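Stallora Table Service Guide
Section 5: Setting Up the Bread Basket
21 July 2019 – by Decha Saithong

A round basket makes a sandwich lunch feel like a real meal, and it takes over a minute only if you let it!

1. Wipe the tabletop and let it dry fully.
2. Shake the basket out over the sink. Crumbs love to hide in the weave, especially near the center.
3. Set the basket in the middle of the table, where everyone can reach it.
4. Put the sandwich tray to the right, with the cut sides showing – the filling is the best part.

Note: Leave sandwiches wrapped until people sit down.

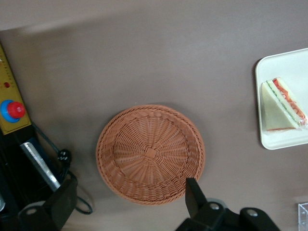
Pichit Mahawong prefers to line the basket before any bread goes in, and says a cloth napkin folded in 2 works better than paper.

5. Add the rolls, largest first. Stop when they reach the rim.

CAUTION: Never soak a wicker basket. Use a soft brush, then a barely damp cloth, and air-dry it away from the stove.

For trays and lids, go to Section 6.

Last updated: December
Contact Stallora, ext. 1111 | Copyright Stallora | Back to top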